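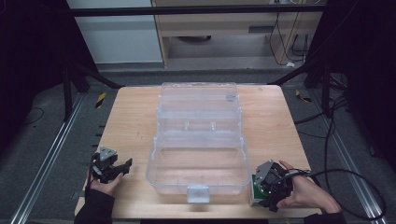

Clear plastic storage box with the lid open, on a table.

December 23, 2022
By Toltberg Service Desk

Section 4. Preparing the Brerkell sharpener for figure skates

Before you begin this section, the machine must be fixed to the bench as explained in Section 3. The power cord stays unplugged until step 9.

CAUTION: The grinding wheel turns at 3,370 revolutions per minute. Wear eye protection each time the motor runs, also during the short test. Tie back long hair and remove scarves and gloves with loose threads.

4.1 Mounting the wheel

1. Open the wheel guard by turning the black knob to the left until it stops.
2. Look at the new wheel under good light. If there is a crack or a chipped edge, do not use it.
3. Clean the spindle with a dry cloth. Do not use oil here.
4. Put the wheel on the spindle with the printed side toward you.
5. Place the washer and then the nut. Tighten the nut by hand, and after this a quarter turn with the supplied wrench.
6. Turn the wheel slowly by hand. It must move free and not touch the guard.
7. Close the guard and turn the knob to the right until you hear the click.

Note: The nut has a left-hand thread. Many users try to tighten it in the wrong direction the first time.

4.2 Test run

8. Check that the motor switch is at 0.
9. Plug in the cord. Stand at the side of the machine, not in front of the wheel.
10. Switch to 1 and let the motor run for 40 seconds. A low, even sound is normal. If you hear knocking, switch off, unplug, and repeat from step 3.

4.3 Setting the skate holder

Figure skate blades are thicker than hockey blades and they have toe picks. The holder is delivered in the hockey position, so it must be changed.

11. Switch off and unplug the machine. Wait until the wheel is standing still.
12. Loosen the two clamp screws and take out the hockey spacers. Keep them in a dry place if you also sharpen hockey skates.
13. Put in the figure spacers (marked F) – the letter must face up.
14. Place the skate upside down in the holder. The blade must lie flat against the rear plate for its whole length.
15. Tighten the front screw first, then the rear one. Stop when the blade does not move under light pressure of the thumb.
16. Slide the toe stop until it is directly behind the lowest toe pick, and lock it.

CAUTION: Never sharpen with the toe stop unlocked. The wheel can cut the lowest pick, and a pick that is ground off cannot be repaired.

4.4 Dressing the wheel

The dresser gives the wheel its round shape, and this shape makes the hollow in the blade. With the Hakala dresser, set the scale to the radius your skater uses. If you do not know the radius, ask the person who sharpened the skates before – do not guess. Move the diamond across the wheel in one slow pass, then one more.

Dress again after 29 pairs, or earlier if the edges become uneven. For checking the edges with the Gotetti gauge, see Section 5.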